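The Long Corridor
Glass, floor and light on the second storey at Drillska
Interiors | April 26, 2022

Corridors take up a good share of the floor plan in a deep office building and very little of the design budget. They are drawn early, to satisfy the escape routes, and are then left alone until someone has to choose a carpet. When Indano took the second storey of the Drillska building in Undosville, the corridor was already fixed by the structure. The tenant could not move it or widen it. What remained open was the treatment of its surfaces, and most of the design effort went there.

Bartosz Marciniak, the architect for the fit-out, inherited a straight run of 59 metres with daylight at the far end. The earlier tenant had lined it with plasterboard and solid doors. Survey readings taken before strip-out showed that the lighting level fell off sharply past the first few doors, and that the occupants had made up the difference with extra fittings of three different colour temperatures.

"The ceiling was doing all the work and doing it badly," Marciniak says. "You had warm patches, then cold patches, then a dark piece where a fitting had failed and been left."

The first decision was to replace the solid wall to the meeting rooms with glass. The partitions, supplied and installed by Mazurek, are full-height panels held in dark metal frames. A lighter frame was considered and mocked up on site. It was rejected on maintenance grounds: pale powder coating shows scuffs at trolley height, and the corridor is the only route from the goods lift to the stores. Dark frames also make the door positions easy to find when looking along the wall at a shallow angle, where clear glass tends to merge into a single reflective plane.

The second decision concerned privacy. Frosting is often applied as an afterthought, once the people in the rooms have complained. Marciniak had it drawn into the first elevations as a wide horizontal band across the lower part of the panels, with the upper glass left clear. The band screens the tabletop, the laptop and the legs of whoever is sitting down. The clear part lets a passer-by see whether the room lights are on. It also satisfies the need for a visible marking on the glass, so no dots or logos were required.

The band has a slight teal cast against the white of the film. This was not specified. The sample was viewed against a white card in the Mazurek workshop, where it looked neutral, and the tint became noticeable only once it had been fixed to the glass and seen in a run. The client was offered a replacement and declined it.

Acoustics were handled separately. Linnea Sjögren, the acoustic consultant, tested the rooms in pairs after the doors had been hung. Her concern was less with the glass than with the joints: the head channel, the door threshold and the point where each partition meets the structural wall. Two rooms failed at the first test. In both cases the fault lay above the ceiling, where the baffle had been cut to clear a duct and not sealed afterwards.

"Glass gets the blame because it is the part people look at," Sjögren says. "I normally start with the ceiling void and work down."

The doors themselves have drop seals, which add a small resistance on closing. Several staff took this for a defect in the first weeks, and the closers were adjusted in June. The seals were left as they were.

The floor was the most argued-over item. Carpet tile would have helped with footfall noise and was the cheaper option by a clear margin. Against it stood the wheeled traffic and the lighting. A hard light grey floor with a polished finish was chosen instead, on the basis that it would carry daylight further along the plan. The design target was 200 lux at floor level for the whole length with the fittings dimmed, and 300 lux at the work surfaces placed beside the route.
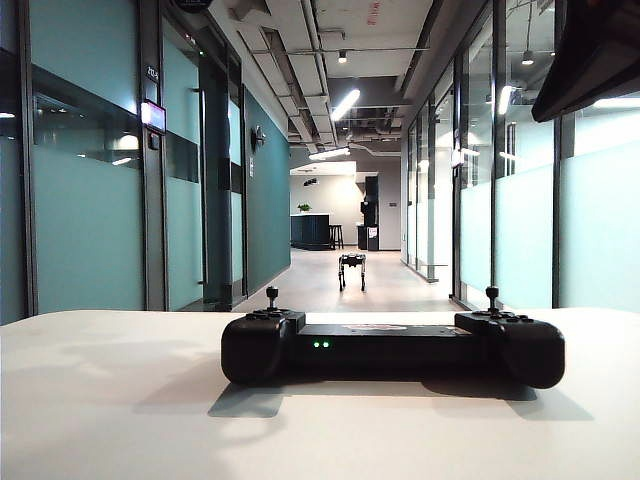
Both targets were met, though the second took some adjustment. A polished floor returns light as a streak, and the streak moves with the viewer. In the early morning, with the sun low at the end of the building, the reflection was strong enough to cause complaints. The answer was a translucent blind on the end glazing, set to drop to a fixed height and rise again by mid-morning. Marciniak would have preferred a matt sealer on the last bay of floor, but the join between the two finishes would have been visible from the other end.

Cleaning was written into the specification. The floor is dry-mopped daily and machine-scrubbed once a week with a neutral cleaner. Solvent products are barred, as they cloud the finish. The film on the glass is cleaned with water and a soft cloth only, working away from the edges. On an earlier project, an abrasive pad had lifted the lower edge of the band on a dozen panels within a year, and Mazurek now fixes a short printed notice inside the cleaners' cupboard.

White tables were specified to go with all this, with a smooth matt top. The matt surface matters more than the colour. Gloss white under linear ceiling fittings gives a hard reflection directly in front of the person using it, and Marciniak had seen this in a sample delivered to site. The matt version marks more readily and needs wiping more often - a fair exchange in his view, given that the tables are used for short tasks and cleared afterwards.

The total length of frame on the storey came to 575 metres, including the returns at the doors. Mazurek delivered it in two batches, and there is a faint difference in sheen between them. The change falls at a door frame, where it is hard to pick out unless the lights are off.

One item remains open. The signs for the rooms were to be applied directly to the clear glass at eye level, but the lettering proved difficult to read against the reflections of the ceiling lights. Small plates fixed to the frames are now being tried on four of the doors. Sjögren has asked that the screws do not pass through the seal.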